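Plekside is a village on the tidal reach of the River Helton, made up of a single street, a chapel and more opinions than either would seem to need. It has 1,425 residents, a figure the neighbouring village of Estberg has twice asked to have checked.

The village grew up around a ferry, and the ferry's decline is the main event of its history. When the bridge opened at Ruddock, 2 miles upstream, the crossing lost most of its trade and kept all of its staff. It still runs from June to the first bad weather, carrying up to 20 passengers, some of them on purpose. 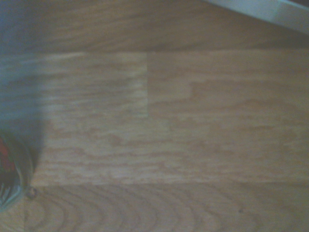 Housing

Most houses are low brick terraces with the front door opening straight on to the street. Stone floors were usual until the drains were rebuilt, after which boards came into fashion and damp went out of it, at least in conversation. Kitchens were added at the back, one household at a time, and no two roofs agree.
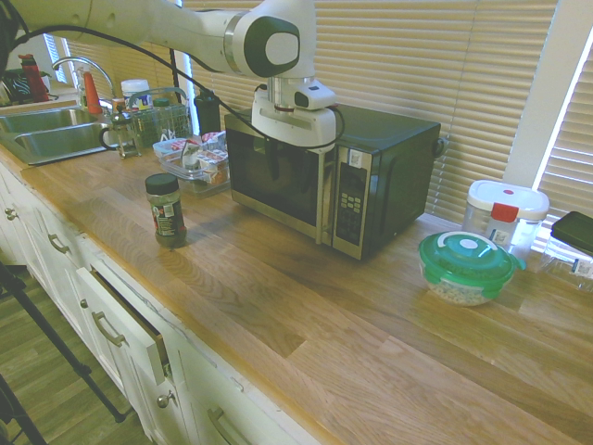 Microwave on a wooden worktop

Food and customs

The local dish is eel pudding, which is praised by everyone and ordered by visitors. Plekside and Estberg both claim to have made it first — the recipes differ only in the amount of pepper. A pudding supper is held each June in the chapel hall, and sandwiches are provided.

See also: Helton ferry; Ruddock Bridge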